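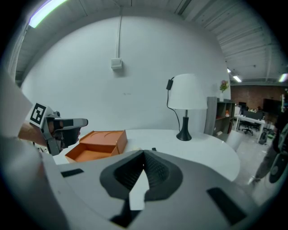 The Box Stays Until February

Every office has one box too good to throw out. Ours is orange, has a lid that tilts open, and holds nothing. It has been on the round white table next to the lamp, and three people have now asked me whether it's "free." It is cardboard. Yes, it's free.

Aurora Neves wants it for the tea bags. Thanakorn Saengthong wants it for cables, of which he has 14, most of them for phones he no longer owns. I pointed out that we have a whole gray bookshelf with open cubbies, currently doing the important work of holding up a vase of pink flowers, and was told that cubbies are "not the same."

So the box stays until February. Put your claim in writing to Iraís Ibarra, 28 words or fewer. Whoever loses gets a cubby. Please don't move the lamp to make your point, as the cord has been through enough.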